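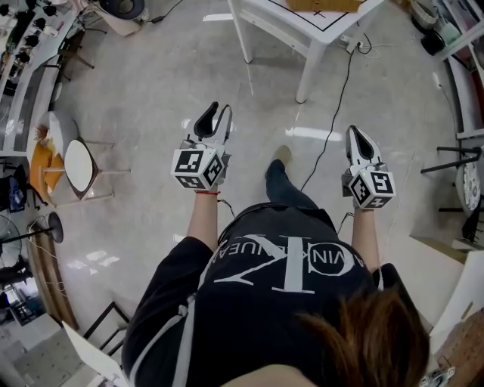
Speckled floor, grippers held out in front, black T-shirt.

11/11/2023

Dye notes, madder on wool, second round. Writing this up while the pots cool so that I don't lose the details like last time.

Fibre is the Lurnlow two-ply, undyed, wound into small skeins and tied loosely at four points. Scoured on Thursday night with a little washing-up liquid, rinsed until the water ran clear, left to drip in the back sink. The old skeins from February came out patchy where the ties were tight, so all ties are figure-of-eight this time and long enough to get a finger through.

Mordant: alum with a bit of cream of tartar, brought up slowly over an hour, held just under a simmer, then left in the pot overnight with the lid on. Water from the rain butt. I had meant to run a tap water pot next to it for comparison but the big steel pan is still at Nimcombe.

Madder: the Heiskanen root, chopped, from the paper sack on the top shelf. Soaked it cold overnight and poured off the first water, which was a dull yellow-brown. Kept that in a jar (labelled, by the door). Second water went into the dye pot with the root tied up in an old pillowcase.

Pot A. Kept low, never above 60 on the jam thermometer. Good brick red after two hours. Left the skeins in to cool.

Pot B. Same weights, but I let it creep up to 80 while I was on the phone. Browner, as expected. Not bad, more like a flowerpot. Won't match anything for the blanket but would do for the border.

Pot C. As A, with a spoonful of chalk added at the start. Clearly redder than A when held up by the window. Want to see it dry before saying more.

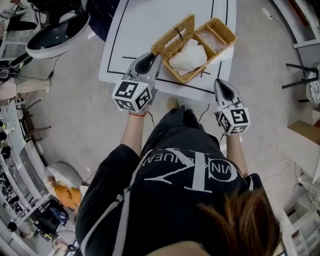 Photo: Helmi Rissanen

Pot D was the exhaust from A with fresh mordanted wool. Pale coral, rather nice, and even all the way through. There may be a third dip left in it, so please don't tip it away. It is the white enamel bucket with the plate on top.

Sample cards: cut a length from each skein and knotted them through the punched card in order, A at the top. Weights and times are on the back in pencil. One length from each is going in the south window with half of it wrapped in foil. Check in February.

Things to sort out:

The Garik hotplate overshoots. Set to 3 it sits happily, set to 4 it runs away. Mark the dial with tape.

Jam thermometer and glass thermometer disagree by 2 degrees. Used the jam one throughout, so at least the pots can be compared with each other.

Chalk is nearly finished. Alum is fine for now.

The blanket pattern as written has some 4,000 stitches in the red centre. Going by the swatch, I think pot C wool would need two more batches the same size to cover it, and they should be dyed together or the join will show.

Next time: chalk in everything, try the saved first water on a spare skein, and leave one skein in the pot for two nights instead of one.

Skeins rinsed and hung on the rail at half past five. Hotplate off at the wall.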